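Breakfast trays: worth it or just one more thing to wash?
Small Kitchens board - 10 replies

flellumora_fan
So I've been eating off a tray for six weeks now and I've turned into one of those people who talks about it. Background: our kitchen has no table, just a strip of counter where the mail lives, and I was carrying my plate, coffee and toast to the couch in two trips every single morning. Then I got a tray and suddenly it's one trip! I know this is not news to anyone over the age of 70 but it was news to me.

Mine is the wood kind with a raised rim, same sort of thing as this.

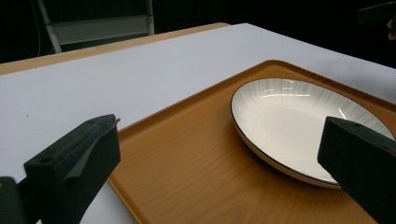 My questions for the board:

1. Do you leave it out or put it away? Mine is living on top of the fridge and I hate reaching for it.

2. Is anybody putting a mat or cloth on it? My mug slides when I turn the corner into the living room.

3. Round or rectangular? My sister swears by round, I think she's wrong, please settle this.

Ramilance44
Rectangular and it's not close. Round ones waste the space around a plate and they don't sit on your knees right. I had a round one from Fillora for a while and every time I crossed my legs the whole thing tipped toward the cat.

On storage, stand it on its side between the fridge and the wall. If you have a two inch gap you have a tray closet.

toastrack
Disagree with Ramilance44, sorry. Round is better for carrying because there's no corner to catch on the door frame. I live in a 1920s apartment with skinny doorways and I've chipped two rectangular trays and one door. For sitting down with, sure, rectangular. But I carry a lot more than I sit.

Ramilance44
How wide are you holding it?? Turn it the long way and walk through like a normal person lol

toastrack
With a full bowl of soup on it? You first.

crumbs2114
Different opinion here: trays are a trap. I bought one to save trips and now I just pile more stuff on it. Yesterday it was a plate, a bowl, two mugs, the butter, the jam and my phone, and I had to stand there in the hallway because I couldn't open the door with my elbow. Two trips would've been faster. Also you do end up washing it, whatever people say, because jam gets under the rim.

For what it's worth, I think a tray should hold one plate and one drink. If your dinner needs more than that, go sit at a table.

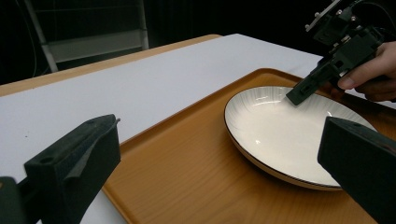
And about the sliding - don't use a cloth. I tried it and the cloth just slides with the mug on top. A piece of that rubbery shelf liner cut to size works way better, and you can rinse it in the sink. It's ugly but you get used to it. I cut mine a little short so I can still get a sponge around the edges.

flellumora_fan
Shelf liner! I have half a roll of that under the sink from when we moved in. Trying it tonight.

And okay, I laughed at the butter and jam thing, but some of us don't have a table to go sit at :)

nedeljkovic_st_kitchen
I'm over on Nedeljković Street in what the landlord calls a "compact one bedroom," so I feel qualified. I keep a tray on the counter full time and it works as a parking spot. Salt, oil, the pepper mill, whatever. When I want to wipe down, I lift the whole thing at once. When I want to eat, the stuff comes off and the plate goes on.

The one thing I'd say is check the size of your biggest plate before you buy. My first tray was so narrow that my dinner plates sat up on the rim and rocked. Ate off salad plates for a month out of pure stubbornness. 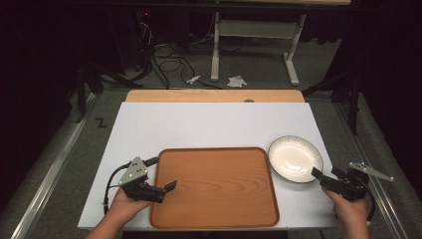
I ended up going bigger than I thought I needed and giving the narrow one to my mom, who uses it for seedlings. Her tomatoes are doing better than my dinners ever did on it.

toastrack
Seconding the plate thing. Measure across the flat part inside the rim too, because the listings always give you the outside number.

Ramilance44
Look at that, toastrack and I agree on something.

crumbs2114
Still say you'll be washing it every day. Come back in June and tell me I'm wrong.

flellumora_fan
Update: shelf liner is in, mug made it around the corner, spilled nothing. Tray is now next to the fridge on its side like Ramilance44 said, and there was a very old potato chip back there. My sister has been shown this thread and is sticking with round.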